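Relatório de projeto: comparação de duas pinças na preensão de tecido
Autores: Gilang Santoso e Bo-ram Hyun
Entrega: 22 Jun 2024

3. Ensaios
Compararam-se 2 pinças no mesmo braço Latuheru: a Cuseo, de dedos lisos, e a Drikamby, de dedos amarelos com alvéolos retangulares. Cada pinça executou 40 tentativas sobre tecido branco sem padrão. A câmara de punho manteve exposição fixa em toda a série. 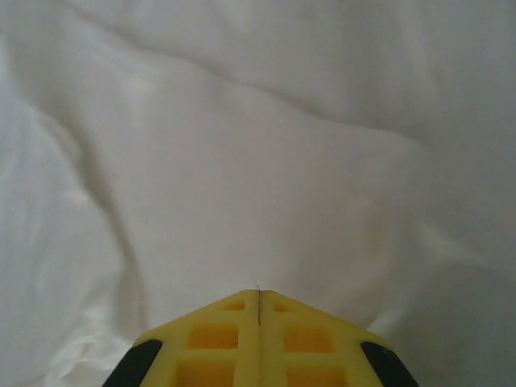
O ponto de preensão foi escolhido pelo controlador Allix a partir do relevo das dobras. Nas zonas de baixo contraste o algoritmo devolveu candidatos instáveis entre imagens consecutivas, pelo que se aplicou um filtro de mediana. O conjunto final tem 3368 imagens, das quais 1162 foram anotadas manualmente.

3.1 Limitações
A força de fecho não foi medida. A iluminação natural variou entre sessões e não foi corrigida.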